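About Tradlow

Tradlow is an independent vehicle inspection and wheel alignment business. We carry out pre-purchase inspections, suspension geometry work and tire service on passenger cars, light trucks and camper vans. We do not sell vehicles and we take no commission from anyone who does.

The company was started by Raghavendra Panicker, who had worked on dealership service floors and wanted a shop where the inspection report was the product. The first location had a single two-post hoist and a borrowed set of turn plates. We now run four bays, one of them with a drive-on alignment rack rated for long-wheelbase vans.

What we do

Pre-purchase inspection. Each vehicle is checked against a list of 55 points covering structure, driveline, brakes, steering, electrical systems and fluid condition. Every point is recorded as a measurement where a measurement is possible. Brake pad thickness is given in millimetres, battery condition in cold cranking amps against rated value, and paint depth in microns at each panel. Points that can only be judged by eye are marked as such in the report.

Alignment. We set camber, caster and toe to the manufacturer's published range and supply before-and-after printouts. Where a vehicle has been lifted or lowered, the published range may not be reachable with stock components. In that case we state which angle is out, by how much, and what part would be required to correct it.

Tires and wheels. Mounting, road force balancing, seasonal changeover and repair to industry plug-patch practice. Sidewall damage is not repaired. Customers' off-season sets are stored on racks, tagged by licence plate and position on the vehicle.

Camper van checks. Conversions add mass that the base vehicle's door placard does not account for. We weigh each wheel separately, compare axle loads with the ratings, and report the remaining payload. The living area is looked at only as far as it affects the vehicle: anchorage of cabinets, tank mounting, penetrations through the floor and the condition of the auxiliary battery wiring.
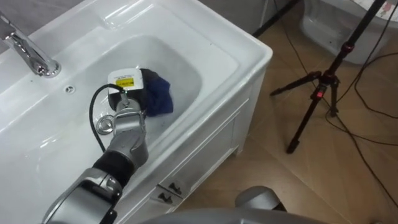 Equipment and calibration

The alignment rack is a Vernis four-camera unit. It is checked against a reference bar every January and again after any work on the rack or its runways. Calibration certificates are kept at the front counter and can be read by any customer who asks.

Wheel weights are taken on a Caltine pad set with a resolution of one kilogram. The pads are levelled before each session, as an error of a few millimetres in height at one corner will shift load across the diagonal and give a misleading figure.

Torque wrenches are tested on a bench tester in the shop. A wrench that reads more than four percent off is taken out of use until it has been adjusted. Wheel fasteners are always finished by hand with a torque wrench — impact guns are used for removal only.

Diagnostic work is done with manufacturer software where a licence is available to independents, and with Çınar multi-brand scan tools elsewhere. Some security-gated modules on newer vehicles cannot be read without dealer access. The report lists any module that did not respond.

Reports

A report runs to several pages and is issued as a PDF on the same day as the inspection. It contains the measurements, photographs of any defect, stored and pending fault codes, and a list of work divided into items affecting safety, items due within the next service interval, and items to monitor. We do not score vehicles out of ten or tell a buyer whether to proceed.

To date we have issued 3,792 reports. The text of each is kept on file, and a later owner can request a copy with the written consent of the customer who paid for it.

Inspections include a road test that covers city streets and a section of highway. The seller's permission is needed for this, and the vehicle must be plated and insured. If a road test is not possible the inspection can still go ahead on the hoist, and the report will say so.

Staff

All mechanical work is done by licensed technicians or by apprentices working under one. Apprentices do not sign reports. There are 2 apprentices in the shop at present, both in the third year of their program. Technicians are paid by the hour and not by flat rate.

Terms in brief

Bookings are made by phone or through the form on the contact page. A cancellation made before noon on the previous business day carries no charge. Vehicles heavier than the rack's rating, trailers and motorcycles are not accepted.

After alignment, we recheck the settings free of charge within 2,000 kilometres, provided no suspension or steering parts have been changed in the meantime. Bring the original printout or quote the invoice number.

Rates and bay availability are listed on the services page. Page last revised 3/2/25.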